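Diary: A Wednesday in March

Print | E-mail
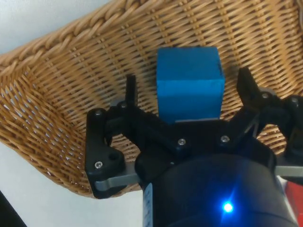 Stella Makokha
Home child care provider, Borkden

4:50 a.m. Woke before the alarm. The house was too quiet and it took me a minute to work out what was missing. The furnace wasn't running. I went down to the basement in my coat and found a red light blinking on the front of it. I turned it off and on again, which is the extent of my training. It ran for a little while and quit.

The state says the rooms we use have to be 68 degrees when children are in them. The thermostat in the hall said 61. First drop-off is at six-thirty. I put the kettle on, opened the oven door a crack, thought better of it, and closed it again. If a licensing inspector walked in and saw an open oven I would be explaining it until summer.

5:15. Left a message for Renato Tiongson, who put the furnace in when my husband was still alive. It is a Virnov, and Renato has told me more than once that he would not buy another. Then I got the two oil-filled heaters out of the closet under the stairs. Those are allowed as long as they are off and put away before anyone arrives. I ran one in the front room and one in the nap room with the doors shut.

While they warmed up I did the breakfast things. Oatmeal, pears from a can, milk. I write everything down on the food sheet as I put it out, because by the afternoon I can't remember whether it was pears or peaches, and the food program wants to know.

6:05. Renato called back. He could be here by seven-thirty. The front room was up to 66. I texted the early parents that we might be a little cool at first and to send a sweatshirt. Most of them answered with a thumb. One asked if we were closing and would there be a refund.

I didn't answer that one right away. I have learned to let a text sit until I have had coffee.

6:30. The front room reached 68 and I unplugged the heaters and carried them down. First in was the baby, asleep in his car seat, and his mother in scrubs with her hair still wet. She works at the hospital over in Mwakyusa and has to be on the floor at seven. I have had her older two, who are in school now. She handed me the bag and the bottles and was gone in under a minute. Some parents like to stand and talk, and I don't mind it, but I have a soft spot for the ones who trust the handoff.

7:10. Upendo came in. Upendo Nyanda has worked for me since last fall and this job is better with her in it. I can be licensed for more children with a second adult in the house, and that is how I pay her, but after her wages, the payroll tax, and the extra insurance, what is left over would not buy much. The real gain is that I can go to the bathroom.

She told me at the coffee pot that the school district is hiring aides. She wasn't giving notice. She just wanted me to know she had looked. The district pays more per hour than I do, and there is health insurance and the summer off. I said I understood, and I do. I would look too.

I spent some of the morning doing that arithmetic in my head while cutting up toast. If I raise my weekly rate by 10 dollars for everybody, I could get close to what the district pays her without the insurance. But the families on state assistance can't be charged the difference, so the raise would land on the ones who pay out of pocket, and they aren't rich either. One of them drives a delivery route. One is a widow like me, only thirty years younger.

7:40. Renato arrived and went straight to the basement. The children all wanted to see him. A man with a tool bag is better than television at this age. I let them look down the stairs through the gate, and he waved up at them, and after that it was oatmeal.

He was down there for most of an hour. It was the igniter. He had one on the truck. He said the blower was getting tired too and I should plan on it, and that a whole new unit would be 3,000 dollars if he did the work in the slow season. I wrote it on the back of the food sheet and then had to copy out the food sheet again.

He charged me for the part and not for the early call. I sent him off with banana bread.

9:00. Outside, with hats. The yard is mostly mud in March and I have stopped fighting it. There is a bench by the back door where boots come off, and an old towel on the floor, and that's the whole system. The older ones dug. The toddlers walked up the little slope and down again, up and down, as if they were being paid for it.

A neighbor was putting out her recycling and said over the fence that she didn't know how I did it all day. People say this a lot. I never know what to say back. I did office work for years before this, and I was more tired then, although in a different place – behind the eyes, mainly. Now it's the knees.

10:30. Free play indoors. I rotate what's on the shelf, so today it was the wicker basket and the painted blocks, and the wooden animals stayed in the closet. The little ones at this age don't build so much as move things from one spot to another. In the basket, out of the basket, over to Upendo, back to the basket. I used to plan activities for this hour. I bought a book of them when I started. These days I sit on the floor and keep quiet unless somebody needs me, and they stay busy longer.

I got down a note for each family during this time. I don't do much of that on the app. The paper slips go in the diaper bags and I know the grandparents read them.

11:45. Lunch. Chicken and rice, green beans, orange slices. A long discussion of whether a bean can be a person. Opinions were strong.

12:40. All asleep except one, who lies on his mat and sings quietly, and since it's quiet I leave him be. Upendo took her break and I sat down with the billing.

The state moved us all over to Kinero in January. Before that I filled in a sheet by hand, the parents signed it, and I mailed it on the last day of the month. It took an evening. Now every parent on assistance has to sign in and out on the tablet, and if one of them forgets, the day isn't paid until somebody approves a correction. Today I had 7 corrections pending, the oldest from the first week of February. I called the help line. A recording told me I could find the answers to most questions on the website. I had the website open in front of me.

After a long wait I got a pleasant young man who could see my corrections but could not approve them. He gave me a ticket number. I wrote it down next to the other ticket numbers.

What bothers me is that the care was given. The child was here. She ate lunch and had her nap and went home with a slip in her bag, and three people could swear to it, but her father was in a hurry and didn't press the green button. A missed day for one child is groceries. A few of them in a row and I am paying Upendo out of savings. I've done that twice this winter.

I drafted an e-mail to our state representative and read it over and it was too angry, so I saved it.

2:30. Everyone up. Diapers, shoes, snack. Crackers and cheese. I answered the refund text. I said the furnace had been repaired, we were open as usual, and there was no refund. She wrote back, "ok great thx." I had carried that around since six in the morning.

3:40. The school bus let off the two I have after school. They come in hungry and loud and wake the house up a second time. One has to practice the recorder. I asked him to do it on the porch.

4:30. Manolis Papadakis came early for his daughter, which he almost never manages. He stood in the kitchen a while. He wanted to tell me that they are expecting again, due in August, and would I have a place for an infant by November. I can only take so many under two, and right now I am full there. I told him the truth, that it depends on when the baby I have now has his birthday and whether I still have a second adult. He said to put them down anyway. He has a waiting list number at the center in town, too, and was told it could be over a year.

I wrote his name on the calendar for November in pencil. Then I thought about Upendo and the district, and the blower, and wrote a question mark next to it.

5:35. Last pickup. The scrubs again, looking done in. The baby was awake this time and gave her his whole face. She sat down on the boot bench and held him there for a few minutes with her coat on. I went and wiped the tables.

6:15. Floors, bathroom, bleach solution on the toys, laundry in. I made myself eggs. Upendo had stayed late to help with the trash and I asked her, before she went, when the district was going to decide. She said she hadn't applied yet. The deadline is in 5 days. I told her I was working out some numbers and asked her to give me until the weekend.

8:20. Worked out the numbers. They came out the same as they did this morning over the toast. I could go up by less and give her the week between Christmas and New Year's paid, and a week in July, when several of the families are away in any case. It isn't health insurance. I'll put it to her and see.

I took the angry part out of the e-mail and sent it. It was a good deal shorter.

9:10. The furnace is running. I went down once to look at the light, and it was green. Tomorrow is the fire drill, and I'm out of milk.

Print | E-mail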